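Fesley returns with the landlady in charge and the laundry still missing

Fans of Fesley have had nine months to wonder who took the washing off the line at number 40, and the new season, which began in September, is in no hurry to tell them. What it offers instead is 22 minutes an evening of Mrs Ngcobo being wrong about her tenants, her sister and the price of a decent lamb roast.

The family serial picks up the morning after the wedding that wasn't. Mrs Ngcobo, played by Refilwe Du Plessis with the posture of someone permanently about to return a faulty kettle, has decided the groom was never suitable. Viewers with long memories will recall that she introduced the couple, booked the hall and cried through both fittings. She recalls none of it.

Her nephew Hasell, meanwhile, has moved back into the sleepout with a suitcase and a business plan. The plan is explained at dinner over two full episodes and still makes no sense. By the end of the first week he has borrowed $1770 from three relatives, each of whom believes they are the only one, and spent $1359 of it on a second-hand coffee cart with no wheels.

Writer Pieter Botha says the money will matter later. He said the same about the missing laundry.

The new arrival is Sólveig Dalsgaard as the lodger in the front room, who pays on time, labels her shelf in the fridge and is therefore under suspicion by episode two. Her scenes with Du Plessis are the best thing in the show at the moment - long, polite, and conducted almost entirely on the subject of bin night. There is a lovely bit in episode four where the two of them argue about whose turn it is to ring the plumber, while the plumber stands in the hall.

Less happily, the grandfather's memory loss has returned. This is his third bout, and it has again spared everything except the location of the will. Siyabonga Radebe plays it with dignity, mostly from an armchair.

The serial passes its 1000th episode later in the season, and the producers at Pemance are promising a wedding, a funeral or possibly a flood. The budget suggests the funeral.
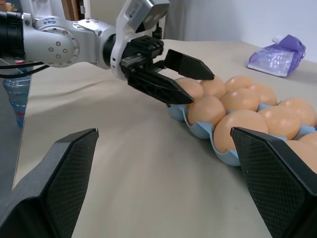
Hye-jin So wrote in to say we are being unfair to Hasell, who at least asks before he borrows, and that the real villain has been the sister since the business with the caravan. She also believes the sister has the laundry, and would like it noted that she said so last season.

Fesley screens weeknights at 6.30pm, with repeats at lunchtime.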